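August 18, 2018

Portfolio workshop notebook, Skarville office

Second full run of the suitability exercise, and I am so pleased with how much better it hangs together than the first one! Writing this up while I still remember which bits dragged.

Materials used: the Girolcombe case (family business sale, two adult children, a house abroad), the blank policy template, the long version of the risk questionnaire, and the Gretolis spreadsheet for the return paths. I left out the structured notes handout. It needs a rewrite before anyone sees it again, and I'd like to do that properly with a worked payoff table in it.

Policy statement first

The big change was starting with the investment policy statement and keeping every product sheet in the drawer until it was finished. Last time people had picked their funds before they had agreed what the money was for. This time the pairs had to write down the spending need, the time limit, the tax position and anything the client refuses to own, and only then look at the list. The conversations were so much livelier. One pair spent ages on whether the house abroad counts as part of the portfolio or sits outside it (I'd say outside, but put the currency exposure in the notes), and I let them run on with it because it is exactly the argument you end up having with a real family.

Wording that worked in the template: "What would make you sell?" Wording that did not: "Describe your attitude to loss." Everybody writes the same sentence under that one.

Return paths

I ran 964 paths in Gretolis for each of the three mixes. Odd number, I know. I asked for a thousand and the sheet drops any path where the inflation row goes blank, so 36 went missing. They all seem to come from the same block of the inflation table. I want to find out why before September, because if they're all high-inflation paths then we are flattering the bond-heavy mix and should say so.

The middle mix came through nicely. It met the spending need in 90 per cent of the paths, with withdrawals rising with inflation and fees taken out. The cautious mix did worse than most of the group guessed, and I loved that moment, you could hear the pens stop. Low swings year to year, then it quietly runs short near the end. I'd like to draw that one as a fan chart for next time, with the shortfall years shaded, as the table hides it.

Check on the sheet: fees are taken at the start of the year and withdrawals at the end. Eide's version does it the other way round. The gap is small over a short horizon and not small at all over a long one, so we need to choose one and put it on the front tab. My vote is for withdrawals first. It is harsher, and clients do tend to want their money early in the year.

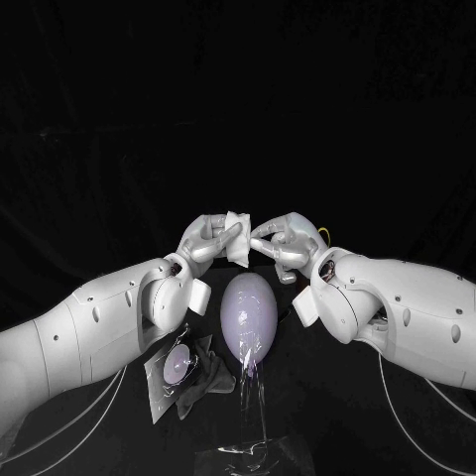

Rebalancing bands

Tried fixed dates against bands on the same paths. Bands came out slightly ahead after dealing costs on the growth mix and made no real difference on the cautious one. I had the bands set at 9 per cent of each holding's target weight, relative, so a big holding gets more room than a small one. Two pairs read it as nine percentage points and got very calm portfolios that hardly ever traded. Entirely my fault, the sheet just says "band". Change the label to "band (share of target)" and put one line of arithmetic next to it.

Also worth trying: rebalance with the withdrawals first, and only trade if that doesn't bring things back inside. It should save a lot of small sales. I did it by hand for one path and it looked very promising.

Review meeting

The last section was 90 minutes and could happily have taken longer. Each pair presented its recommendation, then got a change of circumstances on a card (early inheritance, illness, a divorce, a child wanting to buy a flat) and had to say whether the policy statement changed or just the portfolio. Brilliant discussion. The divorce card is the best of the lot since it changes who the client is, and several people went straight to the asset mix without stopping there.

The flat card is too easy as it stands. Make the child want the money within the year, at a point where shares are down.

To do

Trace the blank inflation rows in Gretolis.
Agree the order of fees and withdrawals with Eide, then lock the front tab.
Relabel the band cell.
Fan chart for the cautious mix.
Rewrite the structured notes handout, payoff table included.
New flat card.
Print the policy template single-sided, people kept writing on the back and losing the second page.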